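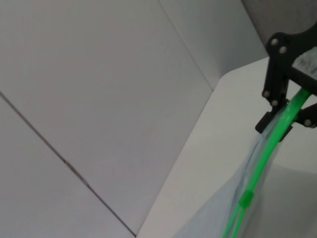 Notes for Week 3: Why Shops Put Things in Bags

Okay, settle in. Last week we finished up with barrels, crackers, and the grocer behind the counter who fetched everything for you. If you missed it, get the notes from somebody who sits near the front, they tend to write more down.

This week I want to talk about packaging, and mostly about how it changed the way people shop. I know, it sounds dull. I thought so too until I spent a summer going through the store records at Laridley, and I came home boring my whole family with stories about twine.

Start with the old counter store. You walked in, you asked for sugar, and the grocer scooped it out of a bin, weighed it, and twisted it up in paper. You never touched the goods. You also had to trust him, and the complaint letters at Laridley are full of people who didn't (sand in the sugar, a thumb on the scale, tea that was mostly somebody's hedge). I love these letters. I'll put a few in the reader and I want you to pay attention to the tone as much as the complaint, because people wrote to their grocer the way you'd write to a cousin who owed you money.

Then paper bags got cheap. Flat-bottomed ones especially, the kind that stand up by themselves while you fill them. A clerk with a stack of those could serve a customer a lot faster than a clerk folding and tying every parcel by hand. The Laridley store was going through more than 3,000 a month by the end of its ledger, and you can watch the line for string shrink away to almost nothing over the same pages. Look for that when you do the ledger exercise.

Packing goods before the customer ever showed up was a bigger change, I think. Once the oats come in a sealed box with a name printed on it, you don't need the grocer's opinion about oats. The box talks to you. And a store full of boxes that talk can let people wander around and pick for themselves, which is where we get the self-service grocery, the basket, the checkout lane and, eventually, the candy rack that every parent hates.
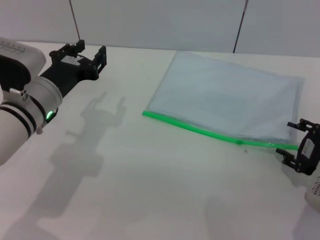 Clear packaging comes along later, and it does something a little odd — it gives the customer back the look at the goods that the cardboard box took away. Think about how you buy salad, or bacon, or socks. You want to see it. Early on, clear wrap was mostly for fancy things like candy and gift items, and then it crept over into bread and meat, and shoppers got so used to it that a loaf in plain paper started to look old-fashioned. (And now it looks expensive! We'll come back to that in the week on nostalgia.)

The zipper bag belongs in this story too, though it's a slightly different animal. Most packaging is made to be opened one time and thrown out. A bag that closes again keeps working at home, in the drawer, in the lunchbox, in the glove compartment with the spare fuses. My grandmother washed hers and dried them over wooden spoons, and I bet a few of yours did the same. When you're reading, ask who is meant to be using the package and for how long. It's a good question for almost any object in this course.

Some terms I used in class and spelled badly on the board:

Bulk goods: sold loose, measured out at the store.
Prepack: weighed and sealed before it gets to the shelf.
Shelf-ready: arrives in a carton that doubles as the display.
Secondary packaging: the box the boxes come in.

For next time, read the Prideck chapter on the first self-service stores. It's slow for the first few pages and then it picks up, so stick with it. Skip the appendix on tin prices unless you really like tin. The short piece on the Saengthong market is optional but I'd read it anyway, it's a nice reminder that plenty of people still buy their food by pointing at it.

Written work: 300 words on one package from your own kitchen. Tell me what it's made of, what it says, how it opens, and what you'd have to ask a clerk if the label fell off. Please don't all do cereal. Last year I got so many cereal boxes that I couldn't face breakfast.

The ledger exercise is due Sunday, same upload page as before. If the scans won't load, try again in the evening, the site is always crowded right after class.

Last updated: November

Votov College Evening Program, Everyday History course page | Contact the course office | © Votov College | Back to top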